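Parkgate Neighbors Forum > Home and Furnishings > Secondhand furniture: would you pay for delivery on this?

hallway_moth
Looking for opinions before I commit. We moved into one of the Parkgate duplexes in October and the living room is still mostly folding chairs. A seller across town is clearing out a house and wants $400 for dark upholstered seating. Delivery is $146 on top through Odera, and they bring it inside but won't take it up stairs. We have 4 steps at the front door and I don't know if that counts as stairs.

My budget was supposed to be under $500 all in. New stuff at Flikari starts well over that and my sister's started sagging in the first year.

benchgrinder
Four steps counts. I used Odera last spring and they left a dresser on the walk because of a porch. Call and ask for the two-person rate and get it in writing. The person on the phone will tell you yes to anything.

As for the price, dark fabric is fine but ask if there are pets. You won't see hair on charcoal until you sit down in light pants.

WSuksawat
I disagree about Odera. They carried a sleeper sofa up to my second floor and charged me the quoted amount. It depends on the crew.

What I would worry about is the door. Measure the width with the door taken off, not just open. Then measure the diagonal depth of the piece, from the top of the back down to the front bottom edge. That number is the one that gets people. My brother-in-law sawed the feet off a loveseat in the driveway and it still didn't go in.

— Wichai Suksawat

lintroller88
Can you post pictures? Hard to say anything about $400 without seeing it.

hallway_moth
OK, all I have so far.
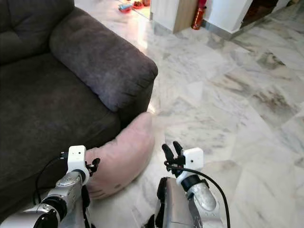
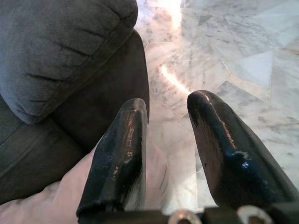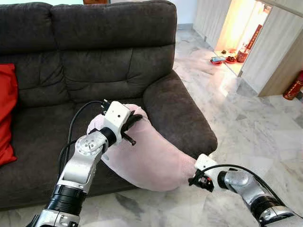
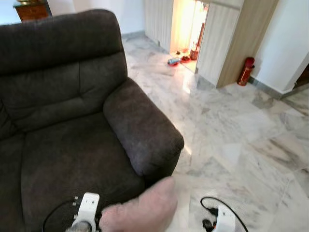 First one shows the armrest, third the back cushions, last one the chair.

lintroller88
Thanks. Soft padded stuff like that is comfortable but you can't judge the padding from pictures. Go sit in it for ten minutes. If you feel a bar under your legs, walk away.

I'd offer 300. People clearing a house want it gone.

benchgrinder
Agree on offering less. Also ask whether the chair reclines. If it does, work the mechanism yourself before any money changes hands. Replacement parts for those are hard to find once the model is discontinued.

buppha_n
I went the other way on this and don't regret it. Bought new from Betgate on a payment plan, paid it off early, and never had to wonder what was living in the cushions. Secondhand wood, sure. Secondhand upholstery, no. We had bedbugs in our old building and getting rid of them cost more than any sofa I've owned.

— Buppha Noiphan

WSuksawat
You can check for those. Flashlight and an old credit card, run it along every seam, then tip the piece back and look at the dust cover underneath. If the dust cover is torn, look inside. I have bought 2 used sofas this way without a problem.

buppha_n
Two sofas isn't much of a sample. I checked too, the time we got them.

hallway_moth
Fair points on both sides. I called Odera and the steps do count, it's a flat extra fee, so at full price I'm over budget. I'm going over after work to sit on everything and do the flashlight thing. I'll offer 300 and see what the seller says. Door is 34 inches with the trim.

benchgrinder
34 is decent. Take a tape measure with you anyway.

lintroller88
Bring a friend with a truck and skip the delivery. I have straps you can borrow if you're near the Parkgate pool side. Message me before 8.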